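Director's Diary
Altness Public Library
Tue 28 June

The Library closed to the public at noon in order that staff might complete the second stage of the summer inventory. The reading room reopened at four for the study groups already booked, and the evening program went ahead as advertised.

The inventory was last carried out in January, when it was limited to the reference shelves and the map drawers. The present exercise covers the whole of the local history collection, which stands in the catalog at 3,324 items. By the close of the afternoon the staff had reached the end of the bound newspapers. Four volumes could not be found in their places. Two were later located in the repair room with their slips still inside. The remaining two have been entered as missing and the search will resume tomorrow.

Mr. Domingo Quiroga, Head of Collections, reported on the condition of the Zalewska papers. The family letters are in good order. The account books are less so, and he recommends that three of them be withdrawn from general use until the spines have been attended to. I have approved this. Readers who have already requested the account books will be written to individually and offered the typed transcripts, incomplete as they are for the later years.

A letter was received from the Plotow Historical Society asking whether the Library would lend its town plans for an exhibition in the fall. The Society proposes a loan of 75 days. Our lending rules allow for 60, and the matter will have to go before the Board. I replied to acknowledge the request and asked for details of the lighting and the display cases.

The new hours for the children's room were discussed at the morning meeting. Saturday opening will move to 10 a.m. beginning next month. Notices are to be posted at both entrances. The printed guide will not be changed until the present stock has been used up.

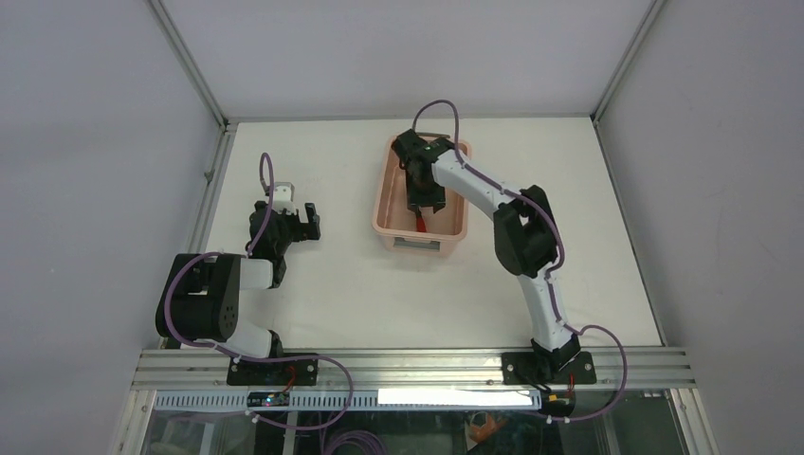

Sorting of the loose pamphlets began late in the day under Mr. Nikola Omerović. The pamphlets have never been properly arranged, and the earlier method of stacking them by donor has made them very hard to search. Mr. Omerović proposes to sort by decade first and by subject afterward, with one bin to each decade. A deep, open bin with rounded corners, such as the peach-pink one, is preferred to the old cardboard trays, whose low sides allow the thinner items to slide out. The recess at the front will serve for the decade label. I have asked him to submit the number required before any order is placed.

The elevator inspection has been put off again. Readers needing the upper floor are to be assisted by the desk staff through the side passage, as before.

Mrs. Zalewska's niece is expected on Thursday to view the letters. The small meeting room has been reserved. Tea to be arranged.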